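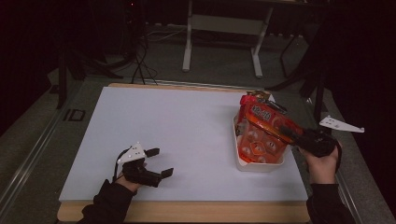
May 7, 2021

Lost most of the morning to the right gripper. Episode 36 of the snack package task was the first one rejected on upload, and after that every second or third one failed the same check. The log gives "width out of range" and a frame number, nothing else. The frame numbers all fall just after the close.

Went through the rejected files one at a time. Position track is clean on both sides. Left gripper width is clean. Right gripper width reads normally while opening, then jumps to 300 on closing and stays there until the next open. The real value on a package should be a small fraction of that. The fingers themselves close as they should, so the fault is in the reading and the grip is fine.

Swapped the cables left to right. Fault stayed with the right gripper, so the cable is good. Swapped the ports on the Dumitrescu hub. No change. Opened the housing and found the encoder magnet turning a little on its shaft. The set screw had backed out. Under load the magnet slips and the Skorine board reports its ceiling value in place of an error. I would prefer an error.

Cleaned the screw, put a drop of threadlocker on it, tightened, left it an hour. Recalibrated both sides on the gauge block. Twenty open and close cycles without a jump, then a set on the package and tray, lifting out and putting back. All passed.

The older data is the larger problem. The check was only added in March, and anything recorded before it went into Ukico unfiltered. Ran the check backward over the full set this afternoon: 1,371 episodes, 515 with at least one bad width value on the right. Some are a single frame and can be interpolated. The long ones have to be dropped or recorded again. Marked them all as held for now.

Wrote to Griketti about the set screw and asked if the newer housings use a pinned magnet. No reply yet.

To do: open the left gripper and check the same screw. Add a width plot to the recording screen. Order threadlocker, the bottle is almost empty.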